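Stiketti Brush Care and Holders: Frequently Asked Questions

How often should I wash my brushes?
For face brushes, one time per week is good. Eye brushes can wait a little more, if you use only powder.

Which soap can I use?
Any mild soap without oil. Our Ellero soap bar (60 g) is made for this, but baby shampoo is also fine. Please do not use dish soap on natural hair.

How hot should the water be?
Lukewarm. Hot water makes the glue inside the metal part weak, and then the hairs fall out.

Can I dry them standing in the holder?
Please no. Lay them flat on a towel for the night, and put them back in the holder the next morning.

My holder order is over 19 days old. What should I do?
Write to Baptiste Aubert with your order number. Orders from March were delayed and we are sorry for this.

Which brushes fit in the ring-shaped holder?

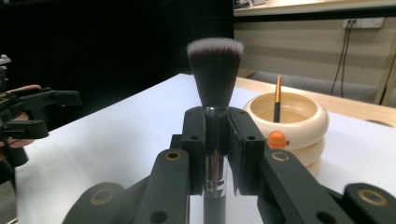

The holder has a wide opening, so we recommend it for mixed sets. A thin brush will lean a little to the side, like the one with the black handle and gold ferrule, and this is normal. For a thick flat-top brush with white tips, keep the head above the rim so that the bristles are not pressed.

Do you sell the holder without brushes?
Yes, in our shop and at Majumder.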